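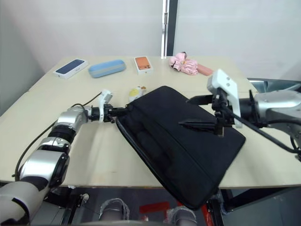

Two-arm bench build with a black fabric bag, left gripper at the strap end.

Dawber bench build: frequently asked questions

Maintained by Lorraine Gosling. Last revised Jul 29, 2025.

Which revision do these answers cover?
Revision 2. The March wiring notes still apply to the controller box, but not to the grippers.

Why does the cable stand away from the left arm?
Slack is left at each joint so the cable does not pull tight at full bend. Tie it at the shoulder and at the gripper bracket only.

Can I print the gripper brackets at home?
Yes. The files are in the Kistari folder. Print flat side down and drill the holes to size afterwards.

Why use a bag as a test item?
Fabric folds and sags, so a fixed grip point is of little use. A strap end gives the fingers a thicker edge to close on.

Does the table need to be cleared first?
No. Small items may stay along the far side if they are outside the planned path. Enter them in the Ulik layout file as keep-out areas.

What is the log rate?
1000 samples per second per arm. Lower it if the disk cannot keep up.

What does error 46 mean?
A joint has reached its soft limit. Back the arm off by hand with the power off, then home it again.

Can both arms run from one supply?
Not on this build. Use one supply per arm and join the grounds at the controller.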